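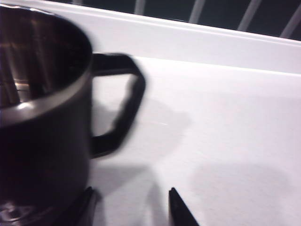

Left fingertip against the mug, right one standing off.

One-finger contact fault: frequently asked questions

These are the questions we keep getting about the June fault on the Plodard kitchen arm. If yours isn't covered, ask Modupe Okafor, who will probably send you back to this page.

What went wrong?

The arm was asked to pick up a mug. One finger arrived at the mug before the other one did, and the controller took this as a successful grasp. It then carried on with the lift, holding nothing, while the first finger pushed the mug sideways with great confidence.

The official name in the fault log is "premature contact accept". Everyone in the lab calls it the shove.

How often did it happen?

We went back through 123 mug picks. The shove turned up in 31 of them. In most of those the mug slid a bit and stayed upright, and the arm went through the motions of delivering it somewhere else. In 2 of them the mug went into the sink.

Why was there a mug next to the sink in the first place?

People put mugs next to sinks. The Matlala kitchen is meant to behave like a kitchen, and a kitchen with everything in the middle of a large clear bench would be a different project, with better numbers. The back ledge is the hard spot. The tiles limit how the wrist can come in from behind, the faucet is in the way on one side, and there's a drop in front.

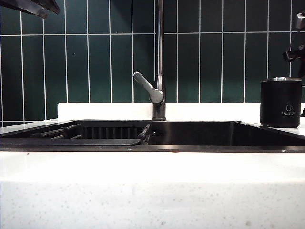
Ozan Eren argued early on for keeping mugs off the ledge until the grasp check was sorted. He was outvoted and has been very good about it, apart from printing out his original email and taping it to the fridge.

Was it a hardware fault or a software fault?

A bit of both, which pleased neither team. The Gralen fingers had a small offset after being refitted, so one side consistently met the mug first. That alone would have been harmless. The Wutitz controller was set to accept contact on either finger when it should have waited for both. The setting dated from a week of testing with sponges, and sponges don't complain.

Could anyone have been hurt?

No person was inside the marked area during any of the logged runs. The speed cap and the stop button both behaved when we checked them afterwards. Still, an arm that believes it's holding something will swing through its whole delivery path, and we treated the fault as a safety matter from the first sink incident. Hot drinks have never been allowed in the mug tests. That rule was once described in a meeting as overly cautious. The minutes exist.

Did the sink have anything to do with it?

Only as a destination. Dark metal in a dark basin is hard going for the vision side, and once a mug was down there the arm couldn't find it again. Twice it reported the pick as complete and asked for the next job. The drying rack adds a lot of parallel rods for the depth estimate to get excited about, and shiny fittings don't help. 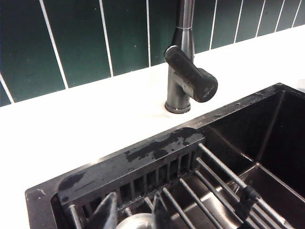

What has been changed?

The controller now needs contact on both fingers before it will lift. If only one side touches, it backs off and tries once more, then stops and asks for a human. The finger offset is checked at the start of every session, by a person with a gauge, and initialled. Defne Tekin wrote the check and owns the gauge. Please stop borrowing the gauge.

Does it still happen?

The first touch on one side still happens, and it always will, because mugs are not placed by surveyors. What the arm no longer does is congratulate itself. We have asked for nearly 400 repeat picks before we call the fault closed, and Shiyu Ren is working through them at the speed cap, a pace she compares to watching a kettle.

Are fast wrist moves allowed again?

Away from the bench edge, yes. Over the sink or the ledge, not yet. Gönül Ateş has the list of approved paths and it's a short one.

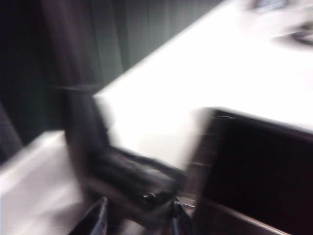
Wrist camera with the gripper in a blur, white tabletop behind.

Can I see the logs?

Yes. They're on the shared drive under Plodard, in a folder called "mugs final", and in another called "mugs final 2". The second one is correct.

What should I do if I see the arm push something?

Press stop, leave the mug where it ended up, and write down the time. Don't straighten it first. We know it's tempting.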